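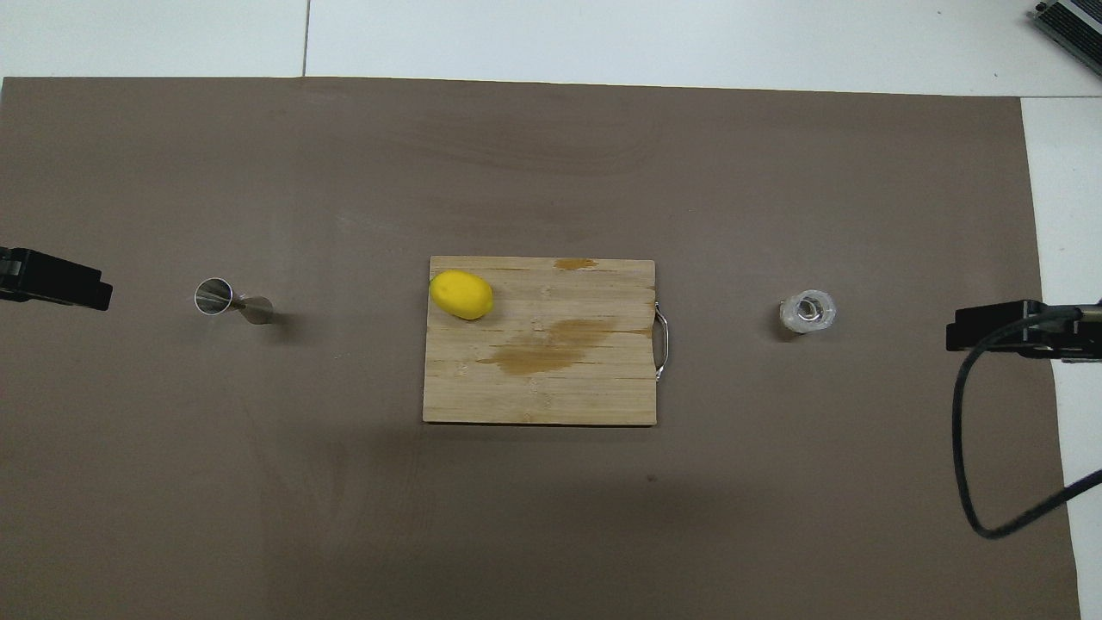 A lemon, a jigger and a bamboo board with a wire handle.

We use cookies to improve your visit. Accept | Settings

DANDTHORPE BAR COURSE RETURNS FOR SEPTEMBER

Teixeira, the drinks training school in Dandthorpe, will run its beginners' course in citrus drinks again this September. There are 24 places, and bookings are open now.

The course covers measuring, cutting and squeezing, and is meant for people who have never worked behind a bar. Each place comes with a board, a double-ended jigger and a supply of lemons. Students keep the board and the jigger when they finish.

"Most people pour by eye at home and wonder why the drink is sour one night and sweet the next," said course leader Aparecida Peixoto. "We spend the whole first evening on measuring. Knives come out in the second."

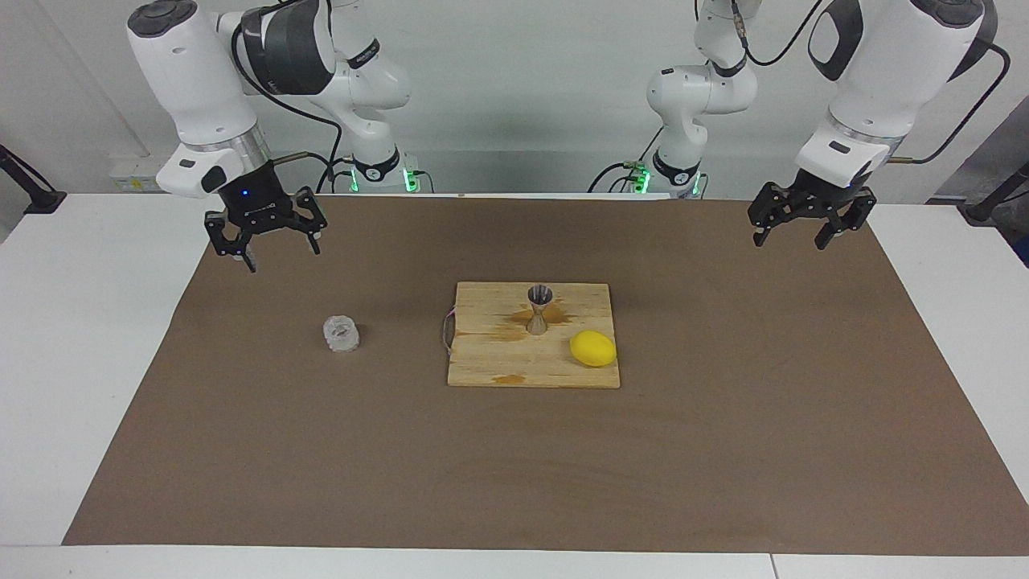 Photo: Wellington Lacerda / Teixeira

Boards are laid out on brown mats, with glassware to the side. Peixoto asks students to put the jigger back on the board after every pour and to wipe down before starting the next drink.

The fee is £100, or £40 for students who live in Dandthorpe. Evening sessions start at 6.30pm. Drinks without alcohol are taught alongside the others, and students can choose to make only those.

Places can be booked at the school's front desk or by post. Press enquiries should go to Alcides Arruda at the Teixeira office.

Shares: 40 | Comments: 2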